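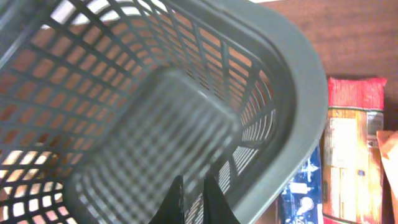 Agarre en cesta de rejilla: la pinza se engancha en las paredes

murkau_21
Brazo casero de seis ejes, pinza paralela de dos dedos negros, cámara en la muñeca. Tarea: pasar paquetes de la mesa a una cesta de plástico gris. El detector (Bilent, sin reentrenar) marca los huecos de la rejilla como objetos, sobre todo donde entra luz por detrás y salen casi blancos. Con el fondo marrón rojizo de la madera falla menos. ¿Alguien ha filtrado esto?

assefa
Fija la exposición. En automático, las zonas claras te cambian el umbral en cada movimiento. Tienes la etiqueta del paquete rojo lavada por el reflejo, mismo problema.

fenex523
No estoy de acuerdo. La exposición ayuda, pero la rejilla seguirá siendo un patrón repetitivo. Yo enmascararía la cesta por geometría: ajustas el borde curvo, que es liso y sin huecos, y descartas todo lo que quede dentro.

assefa
Eso vale con la cesta fija. Si la mueve 2 cm, adiós máscara.

fenex523
Por eso digo ajustar el borde en cada ciclo – no calibrarlo una vez.

Mahlet Mekonnen
En el taller compartido forramos la cesta por dentro con cartón mate. Feo, pero los dedos tampoco se enganchan en las ranuras. Baja además la velocidad al 20 % en el tramo final.

murkau_21
Exposición fijada: menos falsos positivos, no desaparecen. El jueves pruebo el ajuste del borde. El cartón lo dejo como plan B, me quita fondo útil.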